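Ticket 3118 – Right arm stalls during hanger task
Opened by: Sheldon Morin
Assigned to: Réjean Arsenault
Opened: 3 February 2022
Status: open

Right wrist motor drops off the bus at random when the arm reaches for the clothes rack. Left arm is fine. Power cycling the right side brings it back. Log shows 11 dropouts in 136 runs, all on the right.

Tried so far:
Swapped the wrist motor with the spare – no change.
Lowered the speed limit by 20 percent – no change.
Reseated both plugs on the right circuit board. 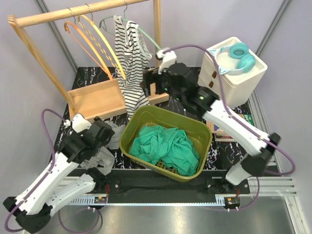
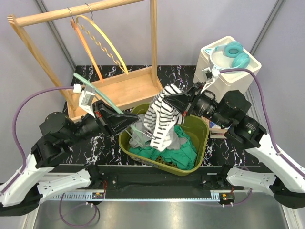 Striped top at the rack in the first, over the basket in the second.

Comment, Réjean Arsenault:
Check the purple cable on the right before you buy anything. It runs in a wide loop and I suspect it pulls on the wrist plug at full reach. Add strain relief at the wrist, then rerun the same task with the old speed limit.

Comment, Sheldon Morin:
Will do. Clips are on order. I'll log bus voltage on the same runs and attach the file to this ticket.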